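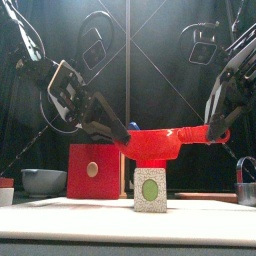 Red, bowl-shaped, with a long handle.

How to Set Up a Toy Rotation in a Small Apartment

Posted in Home, Kids

We live in 700 square feet in Arkstead, two adults and two kids, and for a long stretch every one of those square feet had something plastic on it. I'd pick up the living room at bedtime and it would be wrecked again by breakfast. The thing that got us out of it was a toy rotation, and I've now set one up for my sister and for a neighbor too, so I figure I can walk you through it.

What you need: lidded bins (I like the Leitner ones with the flat tops, but any that stack will do), a roll of masking tape, a fat marker, a couple of trash bags and 90 minutes when the kids are out of the house. Do it while they're out! I tried it once with a four-year-old helping and every broken car became the most precious car in the world.

Step 1. Pile it all up

Everything goes on the living room floor. Check under the couch, in the bathtub, in the car and in that one kitchen drawer. Leave out the sleep toys – whatever your kid takes to bed stays in the bed and never goes in a bin.

Step 2. Pull the junk

Go fast here. Dried-out markers, fast food toys, puzzles with half the pieces gone, all into the trash bag. The second bag is for giving away. If I'm stuck on something for more than a few seconds I put it back in the pile and let it go through the rotation once. If it gets ignored the whole time it's out, that's my answer.

Step 3. Sort by how it gets played with

My first try was sorting by size, and that was a mess. What works better is sorting by type of play: building, pretend cooking, dolls and animals, things with wheels, puzzles and games, art stuff. Don't worry about perfect categories. We have a wooden train that has lived with the animals for so long that I gave up.

Step 4. Mix the bins

Each bin gets a little from every group, so whichever one you open has something to build with, something to pretend with and something quiet. Big sets stay whole. I split our train track across bins once and heard about it for days.

Write a letter on a strip of tape and stick it on the short end. Skip listing the contents, you'll only have to peel it off later. I did buy a Clestano label maker for this and it's been in a drawer ever since.

Step 5. Put the extras out of sight

High closet shelf, under your bed, the storage cage in the basement if your building has one. Ours are above the coats. Anywhere works as long as little hands can't get to it, and a clear bin at eye level is going to be begged for all day long.

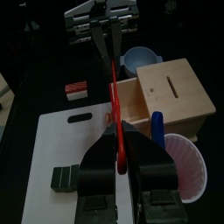
One reader wrote to say she keeps a single bin back for sick days and never swaps it into the regular turn, and that it has bought her more quiet mornings than the TV ever did. I stole this right away. Ours has stickers, a magnet board and a marble run in it, and I restock it whenever we've used up the stickers.

Step 6. Swap on a schedule

We go 21 days between swaps. A week was too short for my two, who were only getting going with things, and a whole month had them bored and taking the couch apart. Try three weeks and adjust from there. I swap at night after bedtime, with a cup of tea, and set a few things out on the low shelf so there's something to find in the morning.

If someone asks for a toy that's put away, I'll get it down, but one thing has to go up in its place. My older one takes this very seriously and negotiates like a lawyer.

A few odds and ends

Building toys are the exception in our house. They stay out all the time, and I only change which kind.

Battery toys: take the batteries out before they go up. I left some Voltus ones in a singing bus from May until the fall and spent an evening scrubbing the contacts with vinegar.

Birthdays will throw everything off. I let the new stuff stay out for a full turn, then it gets mixed in with the rest at the next swap.
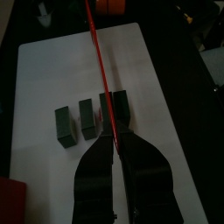 Four dark green blocks in a slightly staggered line.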